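3.2 Retirement announcements and candidate entry

The second part of the analysis concerns the interval between an incumbent's announcement that he or she will not seek another term and the first formal filing by a candidate for the open seat. We follow the coding rules set out by Kocsis and Győri, with one change: an announcement is dated from the first public report, even where the incumbent's office confirmed it later or declined to comment. The sample covers 147 open-seat contests in upper and lower chambers. 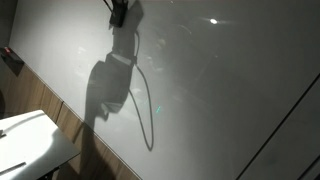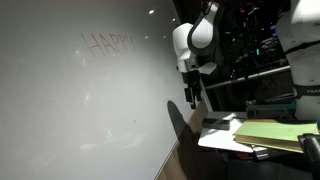
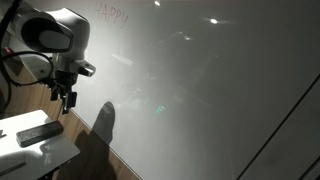
Figure 2. White surface in all three panels; the word "HAPPY" is legible in the second and third.

Why is the first public report used as the starting point when a formal statement exists?

Potential candidates respond to the report. Staff are hired, donors are called and exploratory accounts are opened before the incumbent speaks on the record, and dating from the formal statement would place some of this activity before the event it follows.

Filing dates were taken from state election offices and checked against the Clanholm archive of candidate records. Where the two disagreed, the state record was kept. Contests in which the incumbent resigned before the end of the term were dropped, as the calendar in those cases is set by special-election law. Contests in which the incumbent announced a run for a different office were kept and marked with a separate indicator. The data were frozen on 6 Jul 2023 and later corrections to state records are not reflected.

The main outcome is the number of days from announcement to first filing, capped at 500. The cap affects only seats where the incumbent announced early in the cycle and no candidate of either party filed until the year of the election. We do not treat informal statements of interest as entry. Such statements are common and cheap, and coders differed widely on which of them counted as a commitment. A filing, by contrast, carries a date and a signature.

Three groups are compared. Early announcements are those made more than 270 days before the filing deadline. Late announcements are those made within 48 days of it. The remaining cases form the middle group, used as the baseline in all models. Nouri used a single cutoff at the midpoint of the cycle, but that choice combines seats where the party had time to recruit with seats where it had almost none.

Seat competitiveness is measured by the margin in the most recent presidential vote, not by the incumbent's own margin, which reflects personal support that does not pass to a successor. The measure is weak in states whose district lines changed during the term. For those seats we recomputed the margin from precinct returns using the method in Kiss and Kovács, and we report results with and without them. Polling averages were considered as an alternative and set aside. Few open seats are polled before the field of candidates is known, and those that are polled tend to be the ones already expected to be close.

Standard errors are clustered by state. Senate contests enter the models with a chamber indicator, and the interaction between chamber and announcement group is reported in Section 3.3.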